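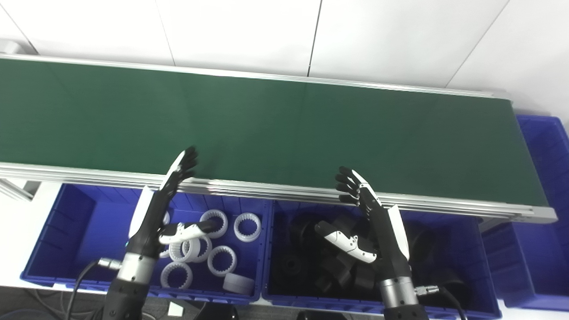
I'm reopening this because the quote came back from Cerkivell with the same line in it as last time, and the line still isn't answered. They want us to sign for a two-arm cell with five-fingered hands to do infeed sorting. Our job is taking a ring or a black part out of a bin and putting it on a belt. The white rings have teeth on the inside, they lie at all angles in the blue bin and lean on each other, and I accept that a plain suction cup would struggle with some of them. I don't accept that this gets us to ten fingers. Please keep this ticket open until the points below have replies in writing.

**Status:** reopened, waiting on supplier
**Raised by:** production engineering, Plondow site
**Linked to:** next year's equipment budget, closes in November

### What we asked for

- Rings and black parts picked from two bins on to one belt
- 500 parts an hour, held for a full shift
- Changeover to a new part in 30 minutes or less, done by our own people

### What the quote says

"Up to 700 parts per hour under suitable conditions." I asked what the conditions were and got a brochure. There's no mention of how full the bin was, whether the parts were mixed, or what happens at the bottom of the bin when the last few are up against the wall. That last one is where our Prillov picker stops and waits for a person, and it's the whole reason we went looking.

### Open points

1. **Rate.** Is 700 for one arm or both? If both, what does the cell do when one arm is down? We can't budget for half a machine.
2. **Black parts.** Dark parts heaped in a bin are hard enough to tell apart by eye. The quote lists "vision included" and no more. Which parts was it tested on? Ours or theirs?
3. **Hands.** Price of a spare, and lead time. The answer on the call was "they rarely need replacing", so please put a number of hours next to "rarely".
4. **Cabling.** Each wrist has a connector on the outer side with a cable running down from it. Ask for the replacement interval and whether we can swap one without a service visit.
5. **Service contract.** Missing from the total. It was missing from the first quote as well.

### Log

**Entry 1.** Sent the points above. Auto-reply.

**Entry 2.** Reply on point 1 only: the figure is for both arms "working together". So one arm is 350 at best, if it even splits evenly, and we're under target whenever either stops.

**Entry 3.** Asked Esposito for a comparison price on a single arm with a two-finger gripper and a shaker under the bin. Less clever, and they'll let us send our own parts for a trial. Theirs includes service for the first year.

**Entry 4.** Cerkivell offered a visit to watch the cell run. Fine, but I want our rings in the bin and a six-hour run with the count logged. A quarter of an hour of tidy picking proves very little to me.

**Entry 5.** Finance asked if they can put in a holding figure. I've said use the Esposito price and leave the other out. If Cerkivell answer 2, 3 and 5 before the budget closes I'll look at it again.

**Next action:** supplier to confirm the six-hour trial and send the spares list. Chased this morning at 9.15, no reply yet.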